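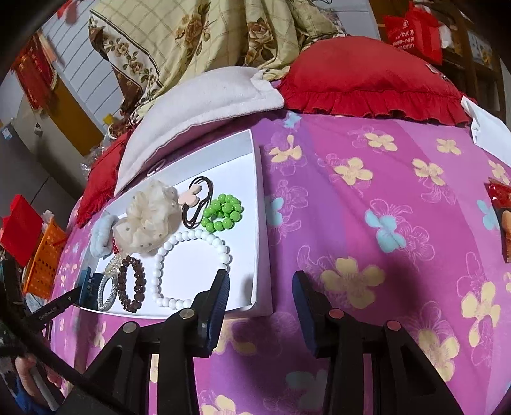 Hair ties and bracelets in their tray, on the flowered sheet.

I finally got to hear Rathjen play the whole of Marnow in one sitting. They are a five-piece (two saxophones, trombone, bass, drums) and until last month I only knew them from the record, which I bought used and have played more than anything else I own this year.

The show was at the Bukano, a former tile shop in Drirdale that holds 105 people if they bring out the folding chairs. They brought them out. I got a seat on the left side, close to the drums, and that changed how I heard the first half. On the record the drums sit far back. In the room they were the loudest thing until the trombone came in.

Marnow is one long piece in four parts. The first is mostly bass, a figure of seven notes that keeps coming back a little shorter. I had always taken the saxophones for an overdub in that section, but it's two players trading single notes very fast, and they do it live without looking at each other. The second part has the tune everyone knows, if "everyone" means the people who own one of the 480 copies. They took it slower than on the record. I liked it less that way. It's a march, more or less, and at that speed it dragged.

The third part was the best stretch of the night. The drummer put down the sticks and played with his hands for a long while, and the trombone went very quiet with a mute in. A refrigerator behind the bar was humming close to the same pitch as the bass. Somebody switched it off before the fourth part and I missed it.

After the break they played four shorter pieces. Two were new and had no titles yet. One sounded like an old dance band number taken apart, with the melody handed from horn to horn every two bars. The other was a ballad, and the tenor player let the last note go sharp on purpose, or I think it was on purpose. They closed with a blues.

The record is being pressed again in the spring, 2000 this time, with the ballad added if they get a take they like. I asked at the table. They also had a live tape from an earlier tour, an edition of 190, and I bought one. The sound is rough and the second part is at the right tempo.

The next show at the Bukano is a piano trio I don't know. Doors are at seven. Parking behind the building is closed for now, so use the lot by the library.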